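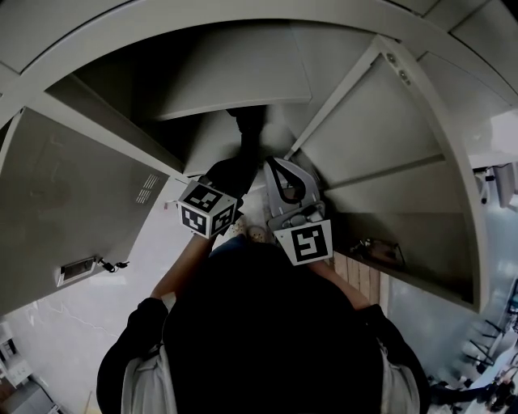

At the open metal cabinet, Trarby store room

Store Room Assistant (2 posts, part-time)
Brinness Workwear Services, Trarby

We supply and look after workwear for care homes and clinics in Lindden and the villages nearby. We are taking on two people for the store room at our Trarby site, starting in January.

The work is mostly putting things away and getting them out again. You will:
- unpack deliveries and check them against the order sheet
- put stock into the metal cabinets by type and size
- pick and bag orders for the Antwi Road round
- keep the floor in front of the cabinets clear
- tell the supervisor when a shelf is running low

Some shelves are low, so there is a fair amount of bending and reaching. Cartons weigh up to 9 kg. You do not need experience, but you should be able to read size labels and keep a written tally. Training is given in the first week.

Hours are weekday mornings, with an occasional Saturday by agreement. Tops and work shoes are provided. There is free parking behind the building and the bus stops at the gate.

To apply, send a short letter or a CV to the Trarby office, or hand it in at reception. Please say which mornings you can work. Closing date: Thursday, December 7, 2023.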